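Questions fréquentes - essais comparatifs de caméras et de pinces en simulation

Pourquoi comparez-vous les caméras en simulation avant de les acheter ?
Chez Pimau, nous avons deux bras et peu de place. Monter une caméra au poignet, la calibrer et la démonter nous prend une demi-journée. Dans le simulateur Flelumeo, le même changement demande quelques minutes. Nous gardons ensuite deux candidates pour l'essai réel.

Quelles pinces sont dans la comparaison ?
La pince parallèle Bavier et la pince à trois doigts Steinarsdóttir. Les deux ont leur modèle dans Flelumeo, avec les masses et les courses données par le fabricant. Les ventouses ne sont pas traitées sur cette page.

Combien d'essais faites-vous par configuration ?
50 par couple pince-caméra. Le total de la campagne est de 1 697 essais, et nous en avons écarté 249 pour un mauvais réglage du contrôleur.

Que voit la caméra quand elle est très près de l'objet ?
Souvent, peu de chose. Un grand cylindre rouge sombre peut prendre la moitié droite de la vue, et le reste devient un fond gris uni. Les marques claires sur le côté restent visibles mais on ne peut pas les lire.
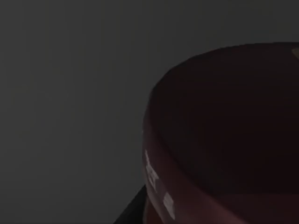 Rédaction : l'auteur de cette page, responsable des essais de préhension, Pimau

Est-ce que l'éclairage faible est un problème pour la comparaison ?
Oui, et il faut le garder. Sur un dessus presque noir, le bord de l'objet est plus difficile à trouver que sur la paroi, qui prend un peu de lumière. Une caméra qui donne de bons résultats seulement en pleine lumière ne nous est pas utile dans l'atelier.

À quelle distance faut-il placer la caméra ?
Nous commençons à 20 cm de l'objet. Si le contour entier n'entre pas dans la vue, reculez la caméra ou choisissez une optique plus large, puis refaites la calibration. Ne changez pas les deux en même temps.

Puis-je utiliser mon propre contrôleur ?
Oui, s'il accepte des consignes de position. Pour les consignes de force, l'interface est encore incomplète - nous espérons la finir en avril.

Les résultats simulés sont-ils valables sur le vrai bras ?
Pour le classement des caméras, assez bien. Pour les pinces, moins : le frottement des doigts Steinarsdóttir est mal reproduit et nous corrigeons la valeur à la main.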